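Plorkby opens toy refurbishing room in Mazurek building

Plorkby will begin sorting and reissuing donated play food and other small toys from a ground-floor room in the Mazurek building in January, the toy library said today.

The room replaces a storage unit the library has rented for the past three years. It has 35 metres of shelving, a double sink and a carpeted area with tables for checking donations before they are washed and grouped into sets.

Plorkby lent 838 toys last year to families, child care centres and kindergartens. Play kitchen items were borrowed more often than any other category.
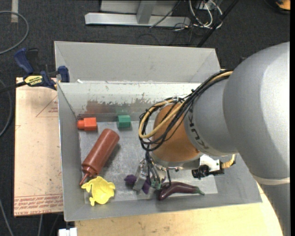
Play food arrives mixed, often several households' worth at a time, and is sorted by type before it goes into a borrowing set. Large grey bins on the tabletops hold pieces such as the glossy purple eggplant until there are enough to make up a vegetable set. Each finished set contains 25 pieces and is lent for four weeks.

"Parents ask for the fruit and vegetables first," said Somkiat Chuensuk, manager of Plorkby. "We had a waiting list through most of the winter and we expect to clear it with the new room."

Shelving and bins were paid for by Namus, a local furniture supplier. Fit-out was done by Prollesus.

Donations of clean, unbroken play food, dishes and puzzles will be accepted at the side entrance from 9 a.m. Plorkby cannot take plush toys or anything that needs batteries. Annual membership remains $50 per family.

Media contact: Gaëtan Boyer, Plorkby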